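Wrist camera sees the arm's own parts as an obstacle, planner refuses to move

Posted by Sibusiso Kruger in Motion Planning, November
181 views

I have a six-axis arm on a bench in Plellville, with a depth camera at the wrist, and a planner that has developed a fear of its own body.

The setup is nothing special. Camera publishes a point cloud, the cloud goes through a self-filter that's supposed to remove anything belonging to the robot, and what's left goes into a voxel map at 5 mm. The planner (Drultik, stock settings, mostly) checks paths against the map. With the arm parked and the bench clear it plans fine. As soon as I go in close over the soft goods we're trying to handle, I get "start state in collision" and the arm sits there like a cat that has been asked to get in the carrier.

Things I've tried:

- Turning the self-filter padding up. It works until the padding is big enough to erase the thing I'm reaching for.
- Turning it down. Now there's a ring of voxels hanging in the air a little ahead of the wrist, following it everywhere.
- Recalibrating the camera mount. Reprojection error looks good, and the ring is still there.
- Clearing the map before each plan. Works for one plan. Then the next cloud comes in and puts everything back.

The material is awkward too. The color image from one of the close approaches has a big grey tube with a shiny metal collar at its lower end, going down into dark stuff: fuzzy black fabric on one side and something like black leather with a stitched seam on the other. Off to the right the background is blown out to white. 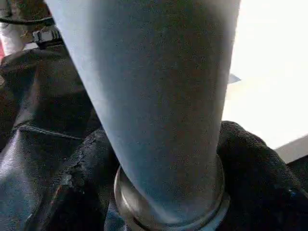
Gintarė Luik wanted to know in chat whether I had looked at the timestamps before blaming the geometry, and I said of course I had, and then I went and looked at the timestamps. They're not great. The cloud is stamped when it gets published, and the joint states are stamped when they're read. I don't know if that's enough to explain the ring, given that it's also there when the arm is standing still.

Is there a sane way to do this, or does everybody just switch off collision checking for the last bit and look the other way?

6 people have this problem

Gintarė Luik
Accepted

You have two problems and they are taking turns.

The first is the stamps. If the cloud is stamped at publish time, the filter looks up the arm's pose for the wrong moment and subtracts the robot from where it is now, when the points were taken where it used to be. Stamp at capture. If the driver won't do that, measure the delay with a slow sweep of one joint and subtract it. On our Marti cell the delay was 50 ms, and at any decent speed that was plenty to leave a smear of robot behind in the map.

The second is the ring that stays when nothing moves. That one can't be timing. My guess is your collision model doesn't include everything bolted past the last joint. Dump the filtered cloud in the wrist frame with the arm still and move only the arm between dumps. Points that stay put in the wrist frame belong to the robot, whatever the model says. Add a simple cylinder for them and put the padding back down to something modest.

Then look at the shiny and black surfaces separately. Polished metal gives you depth that jumps between readings, and black cloth often gives you none at all. Most voxel maps treat "no return" as "no news", so a bad voxel over black cloth never gets cleared, as no ray ever passes through it. Give the voxels a time limit near the gripper. Ours expire after 400 ms.

And please don't switch off checking for the whole arm. Allow contact between the fingers and the target only, for the final segment only. Drultik has an allowed-contact table for this. It's in the manual under "Miscellaneous", naturally.

Helpful: 14

huravska_fan

just use a bigger voxel size, worked for me

Sibusiso Kruger

Did the wrist-frame dump. The ring is the camera bracket, which I designed, printed, and never put in the model. Cylinder added, ring gone, and the arm now plans from a standstill. Still fighting the driver over capture stamps, will report back.

@huravska_fan I tried it. The map decided the bench was one solid block and the planner wouldn't leave home at all.

3 comments · 2 shares

Contact the moderators | © Huravska Community Help | Back to top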